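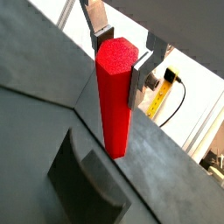

11 May 2022: grippers, pegs and a grey tray

Spent most of the day at the Flandcombe workshop on the arm. Got there before the heating had done anything, so I kept my coat on for the first hour and did the dull jobs: swept the bench, coiled the extension lead properly, and went through the fixings on the gripper end one by one. Two of the screws on the wrist mount had backed out again. I put thread lock on them in January and clearly didn't use enough. Did them all this time, including the ones that weren't loose, and marked each head with paint pen so I can see if they move.

Then the fingers. I've gone back to the flat grey ones. The shaped pair I printed over the winter were good on anything round and hopeless on everything else, and I was tired of swapping them. The flat plates sit square to each other and the red hexagonal block goes between them nicely with a flat side against each. I had the closing force set to 777 on the old scale, which means nothing now that I've changed the controller, so I started again from low and crept it up. Wrote the new number on tape and stuck it to the power supply.

The controller is the Okoro board, the second-hand one. It runs the servos more smoothly than the Gudura I started with and it doesn't whine. The menus are worse. It took me the best part of the morning to find where it keeps the travel limits, and they are under "Display". I've written that on the tape as well.

Lunch was soup from the flask and the end of the fruit loaf.

In the afternoon I worked on the sorting job. I'm calling this whole stage Cistine, same as the folder on the laptop, so that I can find my own notes later. The aim is modest: pick a block up, carry it over to the blue board, put it down in the right hole. The blocks are chunky enough for the fingers and the board is heavy enough not to skate about. The grey panels round the work area were a good decision. A dropped block used to go off the bench and under the lathe, and I'd lose ten minutes with a torch and a stick. With sloping sides it ends up on the grey floor where the arm can get at it.

Light is still a nuisance. The tops of the blocks glare under the strip lamp, and the wrist camera gets confused about where the edge is. Yellow and red are the worst. The dark ones don't glare but they get lost in their own shadow. I may try tracing paper over the lamp before I spend money on a better one.
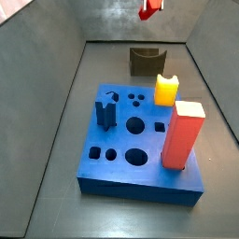 Blue board with the red, yellow and navy blocks on it, the dark arch block further back, gripper up and empty for the next go.

Set the position loop running after that. The log had reached 1,236 lines when I stopped it to look, and most of those were the same warning about joint 3, the elbow. It's the cable again. It pulls when the arm reaches to the far side and the reading jumps. I re-routed it along the outside with two clips and left more slack at the bend. The warning went away for the rest of the session, though I didn't push the reach as far as I could have.

Wrist rotation needs doing next. At the moment I line each block up by hand before the arm takes it, and that can't go on. A cross or a hexagon has to be turned to match its hole, and the routine I've got only knows how to turn in big steps. I tried smaller ones and it hunted back and forth until I hit the stop button. I think the gain is too high. I'll halve it and see.

Also thought about the base. It's bolted through the bench top with washers I cut from scrap, and when the arm stops quickly the whole bench gives a little. A steel plate underneath would sort it. There is an offcut in the rack that would do if whoever put it there doesn't want it. Left a note on it.

Raised the log limit to 2,000 lines before I packed up, backed everything up on the stick and turned the supply off at the wall.

To bring next time: tracing paper, the small hex keys, more cable clips, M6 bolts for the plate, a new flask lid.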